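Marble pattern

A marble pattern is a surface design that follows the look of marble, either because the surface is marble or because it has been painted, printed, cast or woven to look like it. The pattern is made up of a ground colour and a set of darker or lighter lines, called veins, which run across it. It is used on worktops, tabletops, floors, wall panels, book covers, paper, cloth and soap.

The word marbling is sometimes used for all of these. In the trades it usually has a narrower sense, and means either the painting of wood or plaster to look like stone, or the floating of colours on a bath of thickened water so that they can be lifted off on paper. The streaks of fat in meat are also called marbling, after the stone.

Origin of the pattern in stone

Marble is limestone that has been changed by heat and pressure underground. Pure limestone gives a white marble with few marks. Clay, sand, iron and carbon in the original rock give the colours. Carbon gives greys and blacks, iron gives yellows, browns and reds, and minerals such as serpentine give greens.

Veins form in more than one way. Some follow thin layers of mud or sand that were in the limestone from the start and were folded as the rock was squeezed. Others are cracks that were later filled by minerals carried in water. Folded layers tend to give soft, wavy bands, and filled cracks tend to give thin lines with clear edges. A single block may show both.

The way a block is sawn changes the pattern. A cut along the layers gives broad cloudy patches, and a cut across them gives stripes. Slabs cut one after another from the same block have nearly the same markings, and two of them can be opened like the pages of a book and set side by side so that the veins mirror each other. This is known as book matching.

Painted marble

Walls painted to look like marble are known from ancient Greece and Rome, and the practice never fully died out in Europe. It was common in churches and large houses, where columns of wood or brick were finished to look like solid stone. By the nineteenth century it had spread to shop fronts, hallways and fireplaces, and slate fireplaces in particular were often painted and varnished in this way.

The usual method starts with a smooth ground of oil paint, left to dry. A thin glaze is laid over it and broken up with a rag or sponge. Veins are drawn in with a fine brush or a feather while the glaze is still wet, then softened with a dry brush of badger hair. A second set of veins, fainter than the first, is often added to give depth. The work is varnished when dry.

Kalkidan Worku's handbook for decorators, The Stone Hand, divides painted veins into drift, cross and thread. Drift is the main direction of the pattern, cross veins join one drift vein to the next, and threads are the finest lines, put in last. Worku advises that drift veins should never run parallel to the edge of the panel, and that two veins should not cross at a right angle. The terms are used in some workshops and unknown in others.

Printed and cast marble

Laminate sheets carry the pattern as a printed paper layer under a clear resin. Ceramic tiles were once decorated by rollers or screens and are now mostly printed by inkjet. Vinyl flooring and self-adhesive film are also printed. Engineered stone and cast resin take the pattern into the body of the material, with pigment poured or drawn through the mix before it sets. 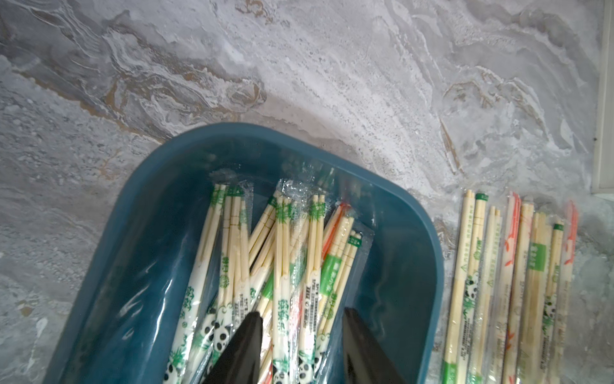
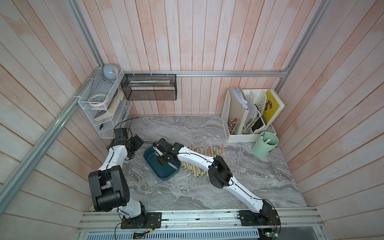
Printed patterns are usually drawn from scans of real slabs, which are cleaned up and joined so that the design can run on without a visible seam. The length before the design comes round again is called the repeat. A short repeat is cheap but easy to spot on a long worktop, where the same dark knot may turn up two or three times. Grey on white is the most widely sold ground, and makers often add one warmer colour to keep it from looking flat. The first of the two pictures has a pattern of this sort, with a band of golden-brown veining that curls across one side of a grey and white surface and gives way to paler areas with thin grey veins. Designers place such a band with care, as the eye goes to it first and will notice if it is repeated. In trade catalogues the warm colour is listed as the accent, and a design may be offered with or without it.

Tile makers deal with the repeat by printing several different faces of one design and mixing them in the box. The Skalum range, made by Tekleab, was sold with 8 faces when it was introduced and later with 40. Fitters are told to open more than one box at a time and to turn alternate tiles, provided the veins do not have a marked direction.

Marbled paper

Paper marbling has a separate history. Floating ink was used to decorate paper in Japan from the twelfth century at the latest, and a different method, using colours on thickened water, was well established in Turkey and Persia by the sixteenth. It reached western Europe soon after and was used by bookbinders for covers and endpapers. Many of the patterns, such as combed and peacock designs, look nothing like stone. The plainer spotted and veined designs are closer to it.

The paper mill at Grostatgate made veined papers for account books and kept a sample sheet of each design. Clodagh Carroll, who catalogued the sheets, listed 47 designs under stone names, most of them greys. Several of the names refer to quarries that had closed before the papers were made, and Carroll took them to have been copied from an older list.

Use and upkeep

Real marble is marked by acids such as vinegar and lemon juice, which leave a dull patch known as an etch. It also takes up oil if it is not sealed. Printed surfaces resist both but can be scratched through to the layer beneath, and a scratch in a dark vein shows more than one in the pale ground. Heat affects laminates and resin more than it does stone or tile.

Small damage to painted marble can be touched in by hand. Damage to a printed sheet is harder to hide, as the filler has to match both the ground and any vein that crosses it. Repair kits are sold with a few pots of coloured wax, which are melted and mixed on the spot.

Veined surfaces show crumbs and dust less than plain ones of the same shade. This was given as a selling point in early advertisements for laminate worktops and is still mentioned in shop leaflets.

See also

Book matching
Scagliola
Terrazzo
Trompe-l'œil
Wood graining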